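フレロヴォフ館 小浴室改修 中間報告
7月14日
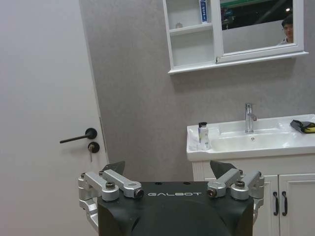
助成元 オンデックス(Ondex)御中

前回の報告を一月にお送りして以来、小浴室の話ばかりで恐縮です。宿泊棟にはほかにも部屋がありますが、予算も苦情もなぜかこの一室に集まるため、今回も紙幅の大半を浴室に割きます。

1.壁
明るいグレーに決まりました。細かなまだら模様の入った、表面に凹凸感のある仕上げです。決定までに見本を取り寄せること3回、会議は回数を記録しておりません。設計担当のイネセ・オツ(Inese Ots)は当初から同じグレーを推しており、最終的に選ばれたのも同じグレーでした。会議の成果については各位のご判断に委ねます。利用者からは「落ち着く」と「役所のようだ」の両方の感想をいただいています。

2.扉
扉は白、レバーハンドルと丸座は黒です。旧来の握り玉は、濡れた手では開けられないという苦情が長年の伝統になっていましたので、レバー式への変更は申請書どおり最優先で進めました。ハンドルの下に錠があり、鍵は差したままにしています。浴室に鍵穴のある錠が要るのか、というご質問を一月の審査で頂戴しました。ご指摘はもっともですが、発注は審査の前に済んでおりました。鍵を抜いて保管する案も出ましたが、保管場所を決める段で話が止まり、鍵穴が保管場所を兼ねる現在の形に落ち着いています。合鍵はゲディミナス・サカラウスカス(Gediminas Sakalauskas)が管理しています。

3.鏡付き収納
壁の高い位置に白い鏡付きキャビネットを取り付けました。左側は扉のない棚で、白い棚板が2枚あります。開放棚は当方の希望です。扉の中に入れた物は忘れられる、というのが過去の宿泊者の忘れ物箱から得た教訓で、歯ブラシだけで47本ありました。見える場所に置けば持ち帰るだろうという見込みですが、検証はこれからです。
取り付け高さについては、背の高い職員からは好評、そうでない職員からは沈黙をもって迎えられました。踏み台の購入を検討しましたが、足元がさらに狭くなるため保留です。下げる場合は壁の穴埋めが必要になり、選び抜いたグレーの補修材をまた探すことになります。オツは「それだけはやめてほしい」とのことです。

4.洗面台まわり
洗面台は壁に沿って据えました。仕上げ材が洗面台の上端まで来るよう納まりを指定したところ、施工のフヴァノ(Huvano)から見積の追加が784ユーロで届きました。下地の補修を含むとの説明で、内訳を求めたところ「下地の補修、一式」という内訳が届きました。交渉の結果、30ユーロ下がっています。勝利と呼ぶかどうかは保留しますが、差額は予備費に戻しました。

5.遅れている事項
(1)換気扇。型番違いで返品しました。二度目の品は型番が合っており、色が違いました。色は目をつぶる方針です。
(2)扉の調整。湿度の高い日に閉まりが重いという声があります。サカラウスカスが午前と午後に開け閉めして記録を付けており、記録だけは大変充実してきました。
(3)案内表示。「使用中」の札を三か国語で作る予定でしたが、訳文をめぐる意見の相違により、現在は一か国語もありません。

6.支出
浴室分は、前項の追加を予備費から充当したうえで、承認額の範囲に収まる見通しです。費目間の流用は壁仕上げから金物への一件のみで、所定の様式を添付します。様式の第二欄に何を書くべきか分からなかったため、第一欄と同じ内容を記入しました。不備があればお知らせください。

7.今後の予定
換気扇の取り付けと扉の再調整を終えたのち、宿泊者による試用期間に入ります。試用中は簡単な用紙に感想を書いてもらいます。前回の用紙は設問が多すぎて、裏面の余白に描かれた猫の絵が最も丁寧な回答でしたので、今回は設問を減らしました。用紙の案は別添2です。

なお、追加工事の承認書に押印をいただく欄が残っております。返送先は従来どおり宿泊棟事務室です。

添付
別添1 費目間流用の届出
別添2 試用時の感想用紙(案)
別添3 扉の開閉記録(抜粋。全文をご希望の場合はサカラウスカスが喜んでお送りします)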